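Is the Mostix kitchen pack worth paying for if I only want to do hob tasks?

Posted by Ruby-Lee Ashby, January, 8.40 pm

Hello all. I run a small after-hours robotics group for adults and we've been muddling along with free simulated kitchens for a while now. They do the job, but every one of them seems to have a different idea of how big a cupboard is, and I've spent far too many evenings fixing things that I didn't break. So I've been looking at the Mostix kitchen pack, which is 187 for a year if you pay in one go.

What we want to do is quite narrow. Pick up a pan, move it from one ring to another, put it down without a clatter. Maybe later on a kettle. I've no interest in drawers or dishwashers, and I don't need the arm to make anyone's dinner!

I've been on the free trial since the weekend and got as far as loading the hob layout with the gripper view switched on. It was surprisingly painless – I'd put the whole evening aside and was done before my tea went cold. 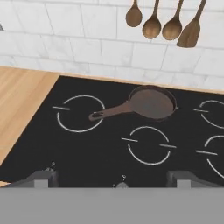 My worry is the pan handle. The gripper in the pack is a plain two-finger one, and I can't work out whether you're meant to go for the handle from above or come at it from the side. I've tried both and I get a decent grip perhaps half the time, then the pan swings round as soon as I lift. Is that me, or is it how the weight has been set up? I don't want to pay for a year and find that the one thing I bought it for is the thing it does badly.

Also, does anybody know if the trial scenes are the same as the paid ones? The sales page says "full range of layouts" and leaves it at that. I did write to them but only got the automatic reply.

Thanks in advance, and sorry if this has been asked before. I did search, but most of what came up was to do with the old version.

Chi-keung Siu

Had it for a year and just renewed, so I suppose that tells you something.

The swinging is the weight, but you can get round it. Cast iron pans in the pack are properly heavy at the round end and very light at the handle, so if you grab right out by the hanging hole you've got all that weight on the wrong side and two flat fingers won't hold it level. Go in from above, turn the wrist so the fingers sit either side of the handle, and close as near to the pan body as you can get. Then lift slowly. I mean really slowly, slower than looks sensible. When I started I was lifting at the default speed and it spun like a weathervane every time.

The other thing to look at is finger friction. It's in the gripper settings and it's set rather low when you first install. I nudged mine up a bit at a time until the pan stopped slipping. Don't go mad with it or you'll end up with a gripper that can pick up anything by a corner, and then you'll get a nasty shock if you ever move over to a real arm. We did precisely that with our Iltano and had to redo a good month of practice runs.

If you only want to shift the pan between rings you could also cheat and push it. Close the fingers, put them against the side and slide it across the glass. Not pretty, but my group found it a nice first exercise and it gives people something that works on their first evening.

As for trial against paid, when I joined the trial had 3 kitchens and the paid one had a lot more, but the hob itself was the same in all of them. What changed was the tiles, the worktop, what was hanging up, that sort of thing. Useful if you're training something that has to cope with a change of wallpaper. If it's people at the controls, I don't think they'll care.

Hsin-yi Ng

too expensive imo. Flikatberg do one for less and you can pay monthly. never tried the pans on it though

Yu-ting Cheng

I'd agree with most of what Chi-keung says, but I wouldn't pay for the year yet. You can ask them to extend the trial, there's a form tucked away at the bottom of the account page, and they gave me 8 more days without any fuss. Use that to try the friction setting and the slow lift. If you still can't hold the pan level after that then save your money.

One warning about the kettle, as you mentioned it. It's in a separate add-on and I didn't spot that until after I'd paid. I was cross for a good week – the kettle was the main thing I wanted. It may have been moved since, so do check the contents list before you put your card in.

Support do answer in the end, by the way. Mine took a few days, and the reply came from a person who had clearly read what I wrote. Put the version number in the subject line or they'll only write back to ask for it.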